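I've now read the third article this month telling me that a cluttered house is a sign of a cluttered mind, and I'd like to see the evidence. The latest one was sent to me by my sister-in-law Gintarė Strazds, who meant well. It recommended a course from an outfit called Wandura. The course takes 30 days and teaches you to own 50 things.

Fifty things. Does a pair of socks count as one or two? The article doesn't say, and the sample lesson doesn't either. I asked in the comments and got a smiley face.

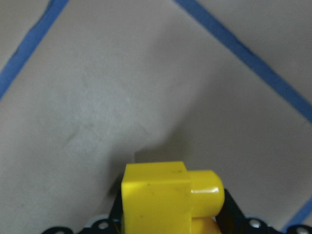

I should say I'm not a hoarder. I moved from Hivham to Lesville in January with seven boxes of books and a kitchen that fits in the trunk of a car. I just don't believe the claims. "Most people find they sleep better within a week." Which people? Who asked them? I sleep badly when the neighbor's dog is out, and he's not one of my 50 things.

Then there's the grid. You mark out your floor in squares and deal with one square a day, and by the end you've been through the whole room. Fine, but that's cleaning. My grandmother did it without a login.

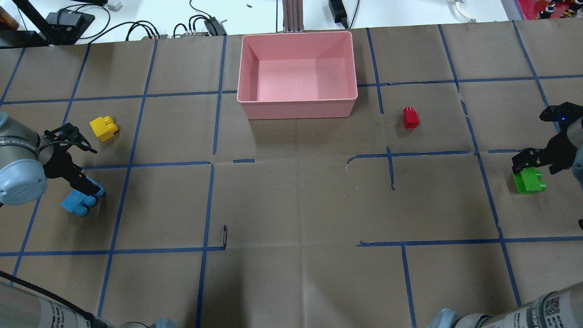

## I tried it anyway

Gintarė had a spare pass for the first week, so on Monday I started with the hall closet. Lesson one says to hold each item and ask if it has earned its place. I held a bicycle pump. It has been used twice in four years, and both times I was very glad of it. By the Wandura rules it should go.
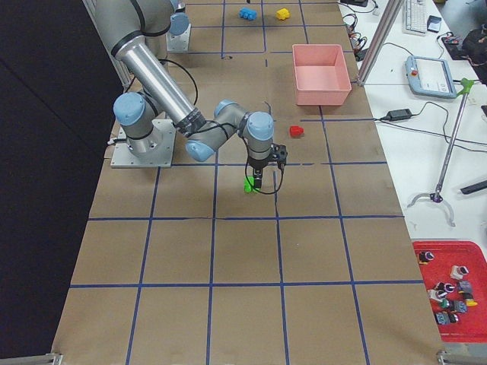 So I kept the pump and threw out a broken umbrella, which I'd have done sooner or later without any help. Lesson two was mostly about storage, and by lesson three I was being shown storage boxes to buy. I had wondered when we'd get to that part. The nice ones are made by Zariņš and cost more than anything I'd put in them.

My friend Laimutė Lapiņa finished the whole course last spring and swears by it. She also rents a storage unit now – a small one, she says. I didn't push.
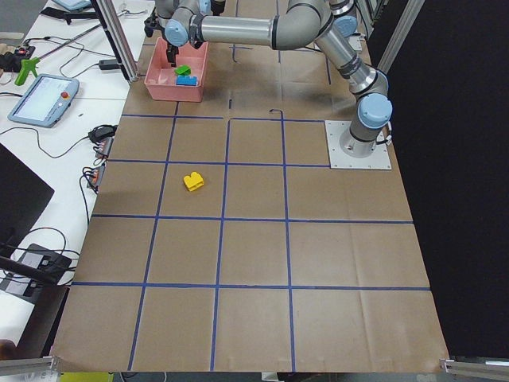 What bothers me most is the number on the sign-up page: "4,000 calmer homes." A home can't be calm. Maybe that many people paid, or maybe that many clicked the button, and I've written to ask which. No answer so far.

The hall closet does look better, I'll give them that. The pump is on the hook where the umbrella used to be, and I let my pass run out.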